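Workshop tips: comparing hand-held grippers at the bench

These notes come from a run of trials with two sets of hand-held grippers, the Grivska and the Bruvex, used one in each hand to record pick-and-place jobs. Most of them apply to any pair with a trigger handle and a cable out the back.

Set up the table first

Put a plain sheet over the tabletop and pull it flat. A pale colour works well with dark fingers and most packaging. Iron it or steam it if it has been folded. Creases catch the bottom edge of flat packets, and you end up testing the cloth.

Tape the sheet underneath at the corners. Bulldog clips on the edge get in the way of your wrists.

Keep the same table height for every gripper you try. Nandi Mathebula lowered hers by 50 mm halfway through and had to throw out the morning's Bruvex runs.

Sort out the cables

Run each cable back along the forearm and let it drop off the near side of the table. Leave enough slack to reach the far edge with your arm straight. A strap just below the elbow takes the weight off the plug.

Check the plugs at the start of each session and again after lunch. We lost 478 readings in June to a connector that looked fine and wasn't seated.

Pick test items that behave differently

A wooden block tells you very little. Use a mix:

A stiff tray with compartments
A sealed food pouch
A tea towel, folded once
A full 150 g tin
A roll of masking tape

Pouches are the best value of the lot. The contents shift as you lift, the film is slippery, and the printed side gives the camera something to follow. Buy several of the same one and retire them when the corners go soft.

Lifting a pouch

Close on the side seam, well in from the corner. Squeeze until the film stops sliding, then lift slowly and let the low end hang. With the Grivska fingers you can feel the contents settle through the handle. The Bruvex is stiffer and you have to go by eye.

Keep the other gripper open and low, near the tray, so it's ready to steady the tray or take the second side of the packet. Resting it on the cloth is fine between runs but drags the sheet if you forget and move.

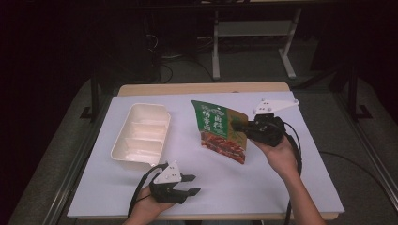
Finger pads

Wipe pads with a barely damp cloth and let them dry before the next item. Methylated spirits left a film on the Grivska pads, so we stopped using it.

Change both pads on a gripper together. The Bruvex ones lasted 3,000 closures before the grip started to creep. Thijs Goossens writes the change date on the handle in paint marker, and it's a good habit to copy.

Keeping the comparison fair

Do the same item with both sets before moving to the next one. Swap which set goes first each time – your hands get better at a packet after a few lifts, and the second set will look better than it is.

Write down drops as they happen, with the item and which hand.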